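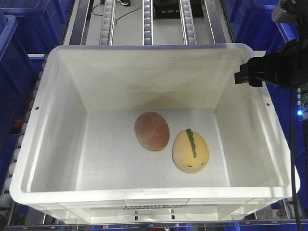 Zukero to decide on second picking arm for its Jestwood warehouse

Zukero, the toy and gift distributor, expects to make up its mind in April on whether to buy another robot arm for its warehouse in Jestwood, and anyone who has spent time with Babar Satti lately will know he has thought of very little else. Satti looks after equipment planning for the site, and he has been working through the numbers with the patience of a man doing his own taxes.

The arm now on trial lifts soft toys out of bins beside the roller conveyors, and the supplier, Flotby, has offered to let Zukero keep it and add another at a lower combined price. The trial runs for 13 weeks in all. Satti says plush was chosen for it on purpose, as stuffed animals and little round characters make up so much of what the company ships, and they come in shapes that are hard to plan for.

"A box is a box," he said over coffee in the break room, where he was kind enough to share his muffin. "Our toys squash and roll over, and some of them are shaped like eggs. I want to know how it does with our own stock before I sign anything."

The arm itself is only part of the bill, as Satti is quick to point out. The draft budget sets aside money for spare gripper fingers, new bins, cabling and a service plan, and there is a separate line of almost $2000 for training so that people on both shifts can clear a stoppage without having to wait for a call back. He has also asked for a little extra floor space near the conveyors - a request that has been made before at Jestwood, and not always granted.

A competing quote has come in from Cronin, which would lease the equipment month by month. Satti likes the smaller payments but is less fond of the 10-year term that comes with the best rate, and he would like to see a shorter one on paper before the two offers are laid side by side.

Staff on the picking floor have been invited to try the arm during the afternoon shift and to leave written comments for the planning office. Satti reads them all, he says, including the ones about the parking lot.

Filed under: Warehouse & Shipping, Local Business

Get our morning headlines by email. Sign up for the free newsletter.

Contact us | Copyright, all rights reserved | Back to top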